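Killano Collection Guide
Section 4. Recording glove demonstrations: pens and basket

Read this section before your first shift, even if you have recorded other tasks. The Gumov manual that came with the gloves says that a new operator can produce "training-ready" examples in minutes. We have not found that to be the case. Plan on a morning of practice, and expect to throw most of it away.
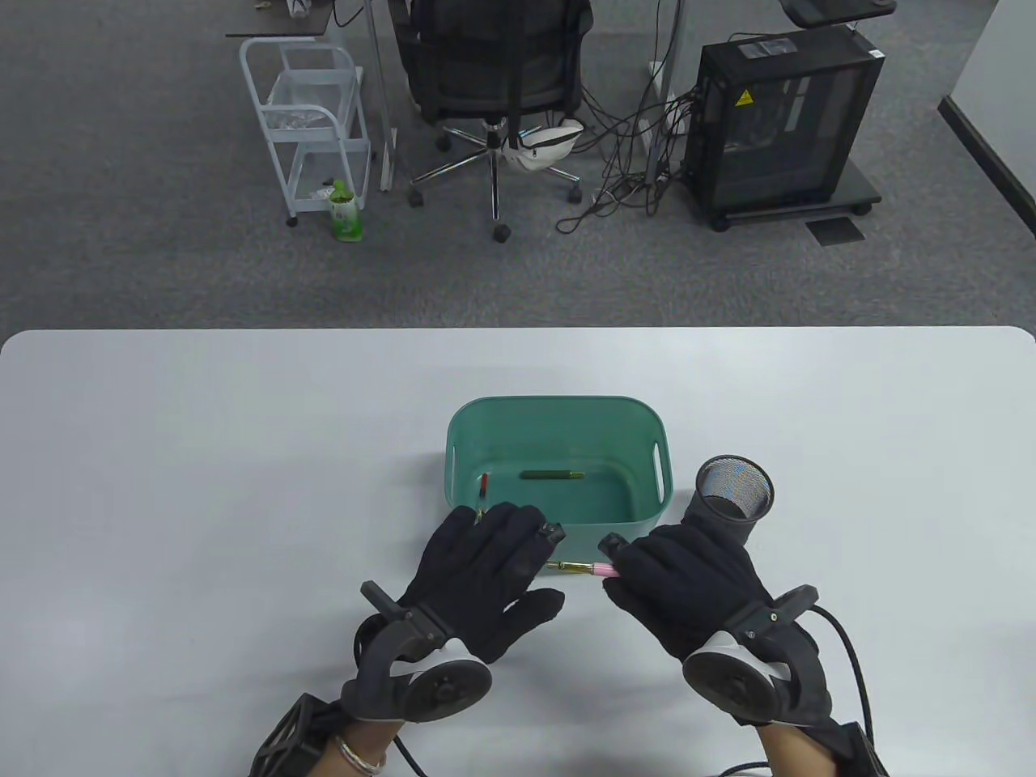
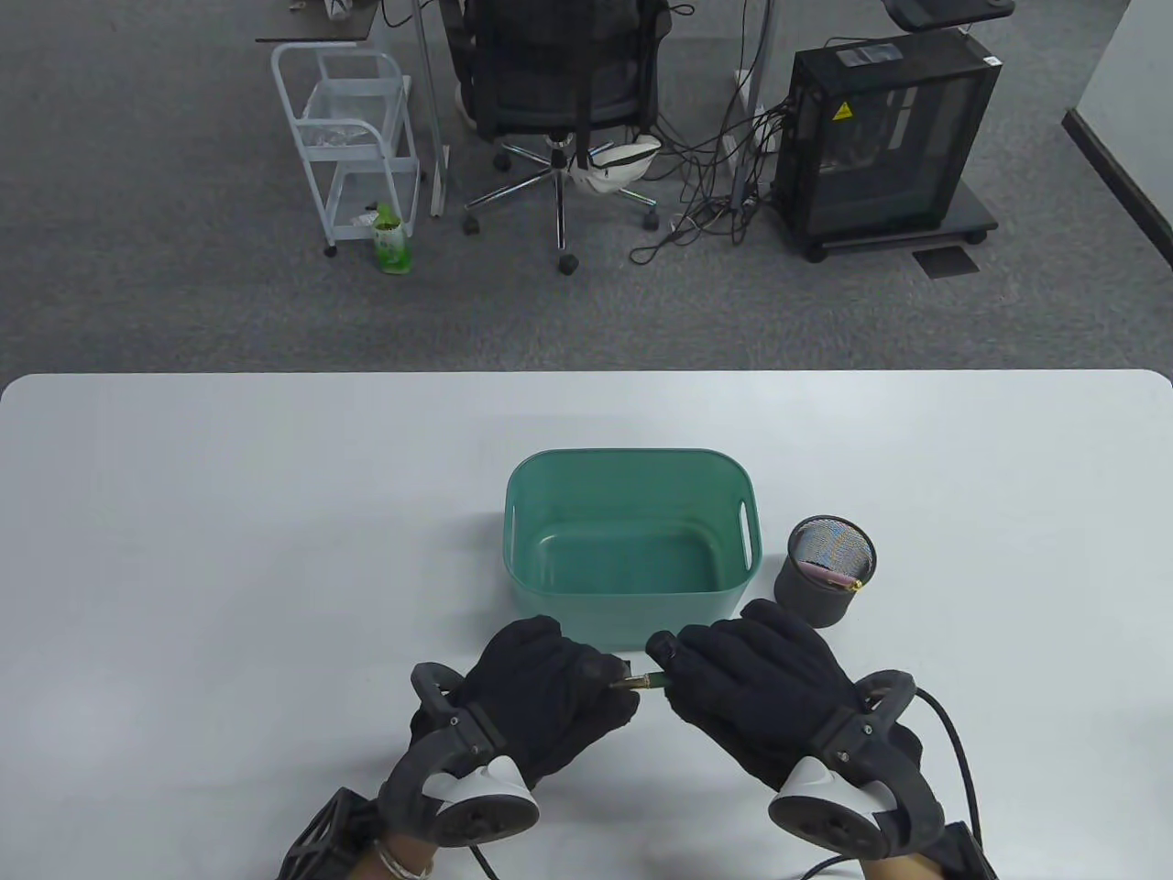

Pen work at the basket, gloves on.

4.1 Before you start

1. Check the session sheet for the task variant. There are 2: pens into the basket, and pens back to the cup. Do not mix them in one recording.
2. Put on the gloves first, then the trackers, then the wrist straps. Snug is enough. A strap that leaves a mark is too tight.
3. Run the tracker cables back past your elbows and make one full reach to the far side of the table. If a cable tugs, reroute it now.
4. Place the basket and the cup where the session sheet says.
5. Hold both hands flat over the table and press Start on the foot switch. Wait for the second tone. The first tone only means the software is awake.

CAUTION: Keep the cables clear of chair wheels. A chair that rolls over a tracker cable can damage the cable without any visible sign, and you will spend the afternoon blaming the software.

4.2 Calibration

1. Touch thumb to each fingertip on both hands.
2. Make two fists, then open them.
3. Look at the hand model on the monitor. Compare it with your own hands, finger by finger.
4. If the model is wrong, repeat from step 1. If it is still wrong after three tries, take the gloves off and begin again at 4.1.

Note: The green "Calibration OK" message means that the routine finished. It does not mean that the result is any good. In February we recorded 149 examples under a green message with the left thumb bent the wrong way, and none of them could be used.

4.3 Recording an example

1. Begin with both hands still for two seconds.
2. Pick up one pen. Use whichever hand is closer.
3. If the variant calls for handling the cap, hold the pen in both hands in front of the basket and do it there, in view of the head camera.
4. Place the pen. Let go of it completely before you move away.
5. Return to still hands and press Stop.

Work at the speed you would use at your own desk. The vendor's advice is to move slowly and smoothly at all times. We tried it for a week, and the policy trained on those examples hovered over every pen as if it might bite.

Do not hide your mistakes. If you drop a pen on the table, pick it up and finish, then tag the example "recovery." If a pen goes on the floor, stop and tag it "discard."

CAUTION: Do not look away from your hands while recording. The head camera goes where your head goes, and the trackers alone are not enough to rebuild what happened.

4.4 Reviewing

Play back every example before you submit it. Yes, every one. The automatic quality score is provided by Mudaliar and runs from 0 to 200. Anything above 136 is marked "good" by default. Treat that number with suspicion. Annelies Hämmerli went through one day's batch by hand and found an example scored 176 in which the pen never left the table. The score appears to reward smooth motion and pays little attention to the task.

Reject an example if:
- the fingers on the hand model pass through each other
- either hand leaves the camera view during a grasp
- the video and the hand model are out of step
- you can't tell from the playback what you were doing

Note: "Almost fine" is a reject. The repair tool in the Fudmont viewer fills gaps by guessing, and its guesses look very convincing. Leave it switched off.

4.5 How many examples are enough?

We don't know. Figures in sales material come from someone else's table, with someone else's pens. Keep recording until Zoila Mosquera closes the variant on the session sheet, and don't let a good run on the training curve talk you into closing it early. The curve has been wrong before.

4.6 Shutting down

1. Press Stop and wait for the file to finish writing.
2. Unplug the trackers at the computer end, pulling on the connector.
3. Take off the straps, then the trackers, then the gloves.
4. Hang the gloves up with the fingers down.
5. Write your rejects on the session sheet, with the reason for each.

Section last checked March 8, 2024.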